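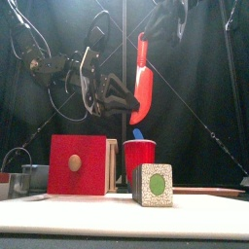

So the left arm has been misbehaving again, and I have finally found out why! I've been itching to write this up all month, because it's the most fun I've had with a fault since the Great Gearbox Grind of last June.

Quick catch-up if you're new. I run two arms at home, and their party piece is passing a toy from one gripper to the other. The red toy knife is my favourite for this (the blade is wide and slippery, the handle is ribbed, and there's a handy hole at the end of it). The arms run on Fimard, which I still love to bits, and the little motor boards are from Zasetti.

The fault went like this. One arm would hold the handle, the other would close on the blade, everything looked lovely, and then the left gripper would let go. Just ping, open, knife on the board. No error and no warning light. Then it would happily carry on with the rest of the move, holding nothing at all!

I blamed the grip force first and turned it up. Silly idea, it only made the knife fall faster. Then I blamed the fingertips and spent a whole evening cleaning them. Still ping.

In the end I switched on full logging and went through the file, all 3,191 lines of it, with a big pot of tea. And there it was! Every drop came straight after the wrist had turned past the same angle. For 30 milliseconds the gripper board stopped talking, restarted, and came back in its default state. Guess what the default state is? Open. Of course it is.

The cause was one tired plug on the gripper cable, which got a tug each time the wrist went round. I've fitted a new plug and left more slack, and I've changed the start-up setting so the gripper stays where it is after a restart. Fimard now stops both arms if a board goes quiet for longer than 10 milliseconds, too.

That last bit matters most to me. A toy knife on the board is funny, but I do sometimes reach in between runs, and I want an arm that has lost touch with its own hand to stop dead.

I've done 11 handovers since without a drop. Next up is the Brostano bracket, if it ever gets through the post!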